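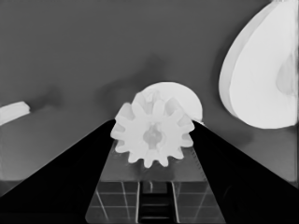
About Us

Fostora is a small local history society and school. We collect the stories of old houses, mills, ferries and roads in our valley, and we teach people how to search for such stories by themselves. Our rooms are on the upper floor of the former Kordestani mill, where grain was ground for 102 years.

How we started

The society began with a box of tax lists that was found when the mill office was cleared. Several neighbors met in the evenings to read them, first only for their own families. After one winter they had copied 34 lists, and other people started to bring deeds, letters and maps. In May of the next year we took the name Fostora, after the oldest farm which is written in these papers.

What we do

We keep an archive of more than 1,000 documents, and you may read all of them at our tables without payment. Our evening course in old handwriting is given two times each year. We also lead walks along the Waltudard road — the old one, on the east side of the creek, not the paved one. Good shoes are necessary.

Our biggest work at present is the Gurkico survey. It will describe each house in the township that is older than 200 years, with its owners as far as the deeds can show them. Some deeds contradict each other, and in these cases we print both versions.

Visit or write to us

The reading room is open in the afternoon, except in the weeks when the course is held. If you have papers at home and cannot read them, please bring them. We make a copy and you take the original back with you the same day.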